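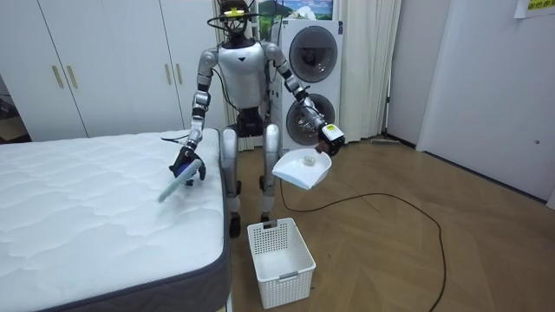 Okay, Session 6, and we have finally reached the bed. I know a lot of you signed up for this course because of kitchens, and I promise kitchens come back, but a furnished rental lives or dies by its mattress and most people have never been shown how to clean one. So tonight is a bare mattress, start to finish. Strip everything first, and I mean everything, protector included. Then dry work before wet work, always. You want a handheld brush in one hand and a dustpan in the other, with the wide lip of the pan turned toward the mattress, so whatever comes off goes straight in and doesn't end up on the floor you mopped in Session 4. Keep an empty laundry basket on the floor near you too. I'll get to the basket.

Quilting is where the trouble is. A flat cotton top you can sweep any old way, but a wavy stitched one has hundreds of little valleys, and lint and crumbs settle in and stay put. Short strokes, following the stitching, with hardly any pressure. If you push hard you just pack the stuff deeper (I did this for years!). Work from the head end down and finish at the border band. Dark gray borders are very popular right now and they show every speck of white fluff, so give the band its own pass with a clean brush. Ilze Liepiņa, who taught this session before me, used to run a strip of packing tape along the band afterward and hand it around the class. It was disgusting and it worked very well as a teaching method.

Dustpan fluff goes in the trash before you touch any water. Please don't skip that. One damp sponge meeting one pile of lint gives you gray felt, and then you're cleaning the sponge.

Now the timing. In the Korby apartments we allow 300 seconds for the dry pass on a double, and that includes fetching your stuff. It sounds stingy and it's fine once you have the order in your hands. Keisha Mbeki does it faster than that and will happily tell you so.

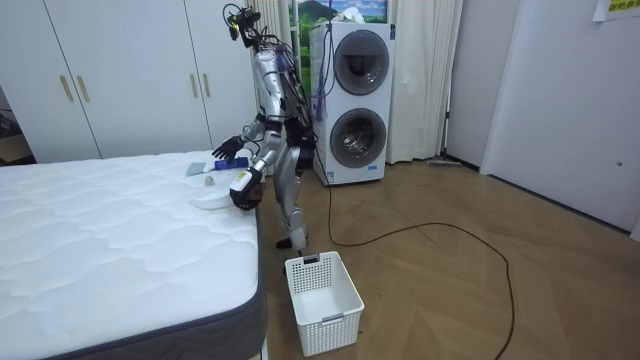

Before the wet pass, look at what has collected on the bed. Every cleaner I have ever worked with puts things down on a mattress, because it's big and white and right there. A tube of something, a sponge or a cloth, a dish, some little round thing that rolled out from who knows where. I do it too. The rule in this course is that the bed can be your table during the dry pass and has to be bare again before anything damp comes near it. Caps on tubes! A leaky tube under your forearm will cost you more time than the whole rest of the room.

That's what the basket is for. One basket per room, on the floor, close to where you're standing, and everything without a home goes in. Guest property, your own tools, mystery objects. You sort it at the door on the way out. I like the plastic ones with the little holes in the sides because you can see what's in there without digging, and they rinse clean.

Wet pass, quickly, as we'll practice it properly next time: cloth wrung out until it feels nearly dry, spots only, blot from the outside in, no soaking. Then windows open and leave the mattress alone as long as the schedule lets you. Hülya Kocabaş asked last week about baking soda. Sure, on a dry mattress, if you have the time to brush all of it out again — on a quilted top that is a lot of brushing, and I usually don't.

For next time
Read the stain chart, front side only.
Bring your own brush and one cloth you don't care about.
Strip and dry-brush one mattress at home and write down how long it took. Real number, please.
If you missed the floor session, Dilek Dağdelen has the spare handouts in room 123.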